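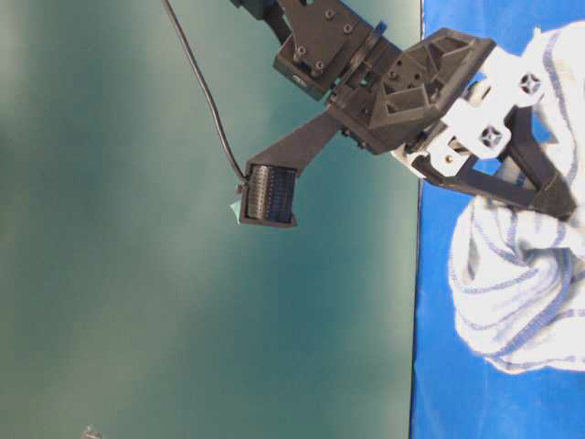
Jaltus gripper on the striped towel, side camera

Forum > Kits and Hardware > Reviews
Thread: Jaltus two-arm textile kit – worth it or not?

bakalis_m
15 May 2022

I've been asked for a write-up by three separate people, so it goes in one place and you can all argue underneath it.

We've got the Jaltus textile kit on trial at Clamton. For anyone who missed the brochure, it's a pair of grippers with triangular fingers, white printed linkages, a tactile pad and a software licence which expires more enthusiastically than any licence I have met. You supply the arms, the table and the patience. I've been putting striped cotton and knitted things through it, socks and towels mainly, on a plain blue cloth.

Good points first. The fingers are narrow enough to get into a fold without flattening everything next to it. My last kit handled fabric like a bear handling post. The linkages come apart with an ordinary cross-head screwdriver, and the manual, translated by someone with a sense of drama, has a whole chapter called "Before You Despair".

Less good: the cable to the pad hangs in the open. I'd like a clip. Jaltus sell a clip. You can guess how I feel about the price of the clip.

savvas_alexiou
Thanks for doing this. What's it like with small stuff? Towels are forgiving. I'd be buying it for socks and gloves, and those have ruined better weekends than mine.

bakalis_m
Small stuff is where I'd keep my money in my pocket for now. Picking up is fine. Deciding which bit of the sock it has picked up is another matter.

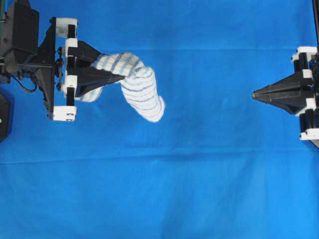 The stock routine assumes one arm holds and the other comes in for a free edge, and it wants that edge somewhere obvious. If a sock has curled round on itself, there is no obvious. I ended up writing my own approach step, and it's now 80 lines of code which I will not be showing to anyone I respect.

With the default settings I got 10 decent handovers out of 16 on socks. Towels did better, but I didn't keep a proper tally, so don't quote me.

casimiro_c
10 out of 16 on the defaults is fine?? People pay a lot more for a lot less. I had the Zeline pair for most of a year and the defaults on that couldn't find a tea towel if you introduced them.

thammasiri_fan
Zeline owner here, and I'd like it noted that mine finds tea towels. It's a question of lighting. Also the Zeline has a wider mouth, so a thick hem doesn't push the fingers apart. I've watched the Jaltus demo and the tips are lovely and pointy and I wouldn't trust them near anything with a loop in it.

casimiro_c
Your user name is a different manufacturer altogether.

thammasiri_fan
I contain multitudes. The Thammasiri folder was a great machine and I'll mourn it how I like.

bakalis_m
Loops are a fair worry. I've had one snag, on a knitted thing with a loose thread, and it was the thread's fault as much as the finger's. Slow the closing speed right down and come in from the side.

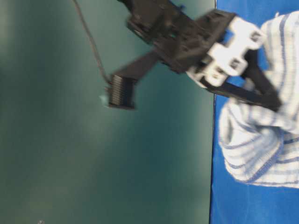
Coming in from straight above just pushes the cloth into a heap, and then you've got a heap and a very confident robot. The angle setting is buried under Advanced, then Mounting, then Other. I found it by accident while looking for the thing that turns off the beeping.

aranda_a
The beeping is under Other as well, second page. Untick "audible assurance".

bakalis_m
Anselmo, I could kiss you. Audible assurance!

glykeria_k
I'll be the miserable one. We had this kit on loan in November and sent it back. The hardware I've no quarrel with. The tactile pad wanted recalibrating every time somebody looked at it, and support took around 80 hours to answer, after which they asked whether it was plugged in. At that price I want a person who picks up the phone.

savvas_alexiou
Was it plugged in?

glykeria_k
It was plugged in, Savvas.

bakalis_m
I haven't had the pad trouble, though mine may be a later version. There's nothing useful on the label. What firmware were you on? I've also been leaning on the pad less than I'm meant to. For two-handed holds I mostly go by finger position.

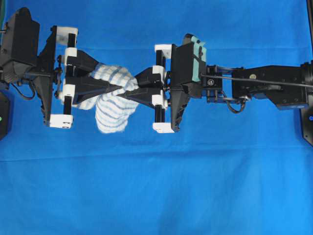

Once both sets of fingers are on the cloth, I close the second, wait a beat, then open the first. The manual says to do it all in one smooth motion. The manual has never met a knitted cuff.

glykeria_k
Couldn't tell you the firmware, it went back in its box with my best wishes. If you're ignoring the pad, though, you're paying for a pad you ignore. Ask them for a price without it.

casimiro_c
They do one. It isn't on the site, you have to email.

bakalis_m
Of course you do. Emailing now. I'll post whatever they say, assuming it arrives before the trial runs out.

savvas_alexiou
Holding off till then. Can you ask about the clip while you're at it?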